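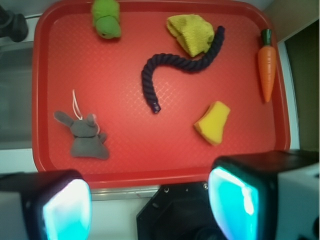

**Session 6 notes: what a pick-and-place bench really costs**

Notes by Lerato Mathebula, updated 15th July. Bring the blank budget sheet, we'll fill it in together.

Okay, so last session we talked about what you want the arm to do. This time we talk about money, and I promise it's more fun than it sounds (a little). I've planned three of these benches now, and every single time my first budget was wrong in the same place: I priced the arm carefully and waved my hands at everything else.

## Start with the task list

Before you open a catalog, write down the objects. I mean the real ones, on a real tray. Soft toys, a sponge, a piece of rope, a hard plastic carrot, a cloth. Those ask very different things of a gripper. A carrot is firm and smooth and it can roll. A sponge gives when you squeeze it. Rope is a pain because picking up one end drags the rest along, and cloth has no fixed shape at all, so your software has to work out where to grab it each time.

If your list is all hard boxes, you can buy a simpler gripper and spend the difference on something else. If there's even one floppy thing on it, plan for decent finger pads and at least one camera near the wrist. Jalen Mercado argued with me about this in May, and his point is fair: you can always add the wrist camera later. My answer is that you'll be paying for a second round of mounting and calibration when you do!

## The sheet

I split the budget into four blocks. Use the same ones so we can compare in class.

| Block | What goes in it | My last plan |
|---|---|---|
| Arm and gripper | arm, fingers, spare pads | $3,000 |
| Seeing | wrist camera, fixed camera, mounts | $1,252 |
| Bench | counter, trays, clamps, backdrop | $716 |
| Objects and spares | toys, cloths, rope, cables | $600 |

That comes to $5,568 before shipping and tax. Your numbers will be different, that's fine, but don't leave a block blank.

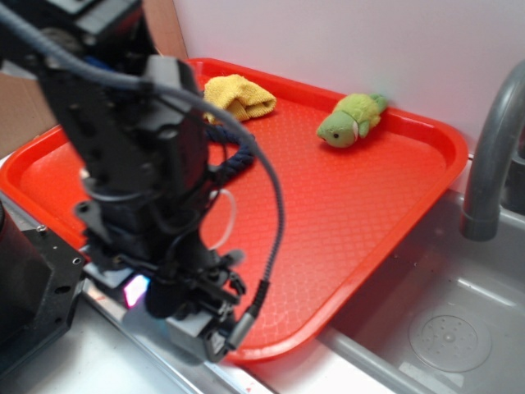

Cables deserve their own line inside that last block, by the way. An arm that swings over a tray pulls its cable along, and you want enough slack to reach the far corner without the cable sweeping your objects around. Measure the longest reach, add slack, then buy two. Check the connector as well. Sarahí Quezada once ordered a lovely long cable with the wrong end on it and we lost a whole week to a $9 part.

The other thing people skip is the room. Is there already a counter you can use? A sink next to the bench is handy for cleaning trays, but then you need to think about splashes and where your power strip goes. Steel counters wipe down easily and they also bounce light straight into a camera. A plain backdrop costs almost nothing, so put it in.

## Comparing quotes

We'll use three quotes in class, from Grarnis, Caltska and Sunik. Some things to look for:

- **Grarnis** has the cheapest arm, with the gripper sold separately. Add it before you compare.
- **Caltska** bundles one camera. Find out if the mount is in the box.
- **Sunik** costs more up front and includes a year of spare parts. Check which parts! Finger pads are the ones you'll go through.

Otis Montoya will bring the paperwork for the Ambrose bench, which went over budget by one shipping charge and a set of brackets. It's a good one to read because every number has a note beside it, including the embarrassing ones.

## Buy in two rounds

My habit now is to order the arm, gripper and one camera first, then hold back the rest until we've run it on the real tray. Ramesh Negi prefers one big order, because approvals at his shop are slow and he only wants to go through them once. Both work. If you go with a single order, keep a reserve that isn't tied to any item, and write down who gets to spend it.

## For next time

1. Write your object list, ten items at most, and mark each one firm, squishy or floppy.
2. Fill in all four blocks for your own bench.
3. Pick one of the three quotes and write half a page on what it leaves out.

Email me the sheet the night before if you can, so I can put a few of them up on the screen (names off, don't worry).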